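3장 그리퍼를 비교한다는 것

그리퍼 비교라고 하면 다들 사양표부터 펼치시죠? 저도 그랬어요. Naveck과 Gikholm의 손가락을 나란히 놓고 최대 파지력만 보다가 한 달을 날렸거든요(8월이었는데 정말 더웠습니다!). 정작 차이가 드러난 건 옷더미를 집게 했을 때였어요. 천은 미끄러지고, 접히고, 옆에 있는 것까지 딸려 옵니다.

그래서 이 장에서는 손에 들고 쓰는 그리퍼로 시작할게요. 팔에 달기 전에 직접 쥐고 움직여 보면 손가락 길이나 벌어지는 폭이 작업에 맞는지 금방 감이 오더라고요.

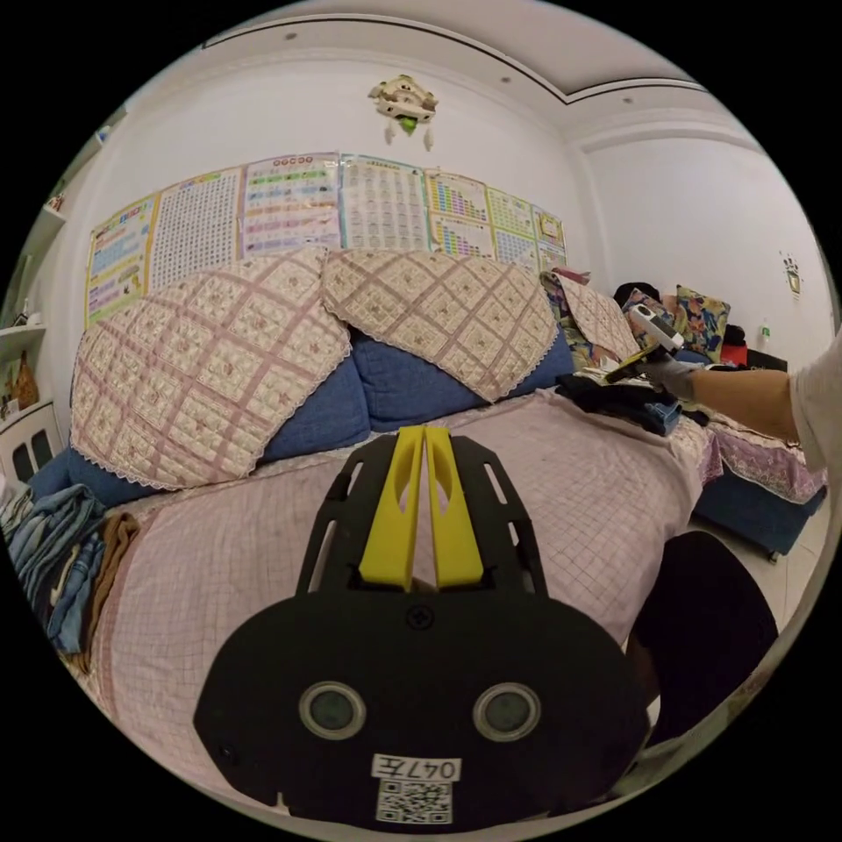
그리퍼 두 종류를 공정하게 비교하려면 무엇부터 맞춰야 할까요?
물체와 시작 위치, 그리고 성공의 기준부터 맞춰야 합니다. 저는 물체 16가지를 정해 두고 그리퍼마다 100번씩 집어 보는데, 들어 올려서 3초를 버티면 성공으로 적어요.

기록 양식은 Girkiva 프로젝트에서 쓰던 표를 조금 고친 거예요. 칸이 많아 보여도 겁먹지 마세요, 처음엔 물체 이름과 성공 여부만 채워도 충분합니다. 실패한 시도도 꼭 남겨 두시고요. 제어기 설정은 다음 절에서 Mirzaei 보드를 켜면서 같이 만져 보겠습니다.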